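Tosard Waffle-Weave Upholstery Fabric, Sand
Sold by the yard from Stollik Furnishing Supply
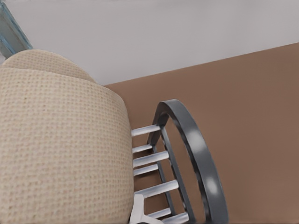 One Golora workroom wrote back after a first order that the cloth pulls evenly over a rolled arm but wants more staples than a flat weave, and that the cutter should add an extra inch on every side. We agree with the staple spacing. The extra inch is already included in the yardage chart further down, so don't add it twice.

Overview

Tosard is a mid-weight woven fabric for fixed upholstery, loose cushions and headboards. The surface is a raised square grid, formed in the loom and not embossed afterward. The grid runs straight with the roll in both directions, and the pattern has no up or down. It can be railroaded (run sideways across a sofa back) without a visible change in the weave, though the stretch is different and should be checked on a scrap first.

The cloth is made for us by the Ouellet mill. It is supplied without a backing. A knit-backed version is available to order and is the better choice for tight seats with no separate cushion.

Specification

Width: 54 inches usable
Content: 82% polyester, 18% cotton
Weight: 13 ounces per linear yard
Repeat: none to match; align the grid at seams
Stretch: slight across the width, close to none along the roll
Backing: none (knit backing to order)
Roll length: 30 yards
Minimum cut: 2 yards
Cleaning code: W
Use: indoor, household

The fabric is not rated for outdoor use or for public seating. For those, see Tosard Contract, listed separately.

Colors

Sand, Oat, Flint, Moss, Brick. Sand and Oat are close in daylight and closer still under warm bulbs. Order both swatches if you are deciding between them. Color shifts a little from one dye lot to the next, and we can't match a later order to an earlier one unless you send a cutting.

Yardage

Figures are for the 54-inch width and include cutting allowance. Add 10 percent if the piece has deep buttoning or a pleated skirt.

Dining seat, drop-in, set of four: 2 yards
Ottoman, square: 2 yards
Wing chair: 7 yards
Club chair with rolled arms: 8 yards
Loveseat, two cushions: 12 yards
Sofa, three cushions: 16 yards

Piping cut on the bias from the same cloth uses more than most people expect. Allow one extra yard for a chair and two for a sofa. The raised grid makes thick piping, so use a cord one size thinner than usual.

Cutting and sewing

Mark on the back with chalk. Pen can bleed through the low parts of the weave.

Cut edges fray. Overlock them, or run a line of fabric glue along the edge and let it dry before handling. Seam allowance should be at least half an inch, and three-quarters on cushion boxing.

Use a size 18 needle and bonded nylon thread. Set the stitch length at seven to eight per inch. A shorter stitch sinks into the grid and is hard to unpick. A walking foot is strongly advised on long seams, where the two layers tend to creep.

Over curves, work from the center out. Pull along the roll direction first and tack, then ease the width. If the squares start to open into diamonds, the cloth is being pulled off grain - take out the last few tacks and start that section again. Steam helps on inside curves. Keep the iron itself off the face of the fabric, as it will flatten the grid and the marks are permanent.

Care

Vacuum with a soft brush, low suction. Crumbs and pet hair settle in the low squares, so go over the surface in both directions. Blot spills with a damp white cloth and a small amount of water-based cleaner. Do not rub. Cushion covers should not be machine washed; the cotton shrinks before the polyester does and the cover will not go back on.

Swatches and ordering

Swatches are 4 by 6 inches and free, up to five per order. Cuts under 10 yards ship folded. Cuts of 10 yards or more ship on a tube. Orders placed before noon leave the same working day if the color is in stock. Knit-backed orders take three weeks.

Cut yardage cannot be returned unless there is a fault. Unroll and check the full length before cutting. Flaws marked by the mill with a colored thread at the selvage have already been allowed for in the measured length.

Brick is out of stock until September. Existing back orders will be filled first.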